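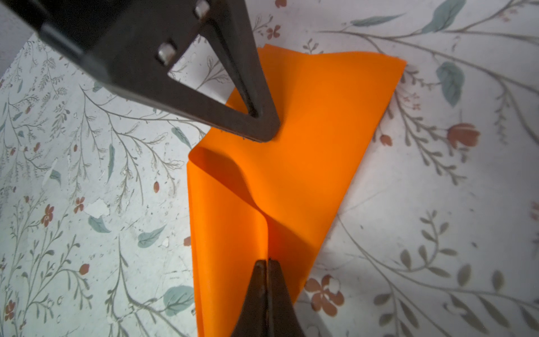
Orange sheet, close up

Print this page | E-mail this page

Section 3: Pitching the Flemeck on the trail

I carried this shelter for all 81 miles of the Rondbridge Loop, and by the end I could put it up half asleep. The first night took me forever, so these are the steps I wish I'd had in my pack. You'll need two trekking poles, and you should have the stakes and guylines sorted already (see Section 2).

1. Find your spot. Lie down on it for a minute before you unpack anything. If your head is lower than your feet, turn around or move.

2. Check the wind and point the narrow end into it. On the saddle below Mudaliar Pass it swung around at dusk, so I'd look at the clouds too if you're up that high.

3. Stake the two back corners first, then the front ones. Leave them a little slack for now.

4. Set your poles to length, handles up, and slide the first one in at the front. Clip the front guyline and pull until the pole stands on its own.

5. Crawl in and do the back pole. This is the fiddly part! I hold the pole with my knee and reach out under the edge for the line.

6. Go around once more and tighten the corners, working diagonally.

Note: The fabric sags when it gets damp. I always get up once before bed to snug the lines, and it saves me a wet face at three in the morning.

Note: Stakes won't hold in the gravel at the Resitz camp. Tie off to big rocks there - a loop around a small one with a heavier one on top works great.

CAUTION: Never cook inside with the door closed. I don't care how hard it's raining. Eat your trail mix and wait it out.

CAUTION: Don't pitch in a dry wash, even under a clear sky. A storm miles up the canyon can send water down it.

To pack up, reverse the steps, but leave the back corners staked until last so the whole thing doesn't take off on you. Shake out the grit before you stuff it, and hang it up to dry when you get home.

Print this page | E-mail this page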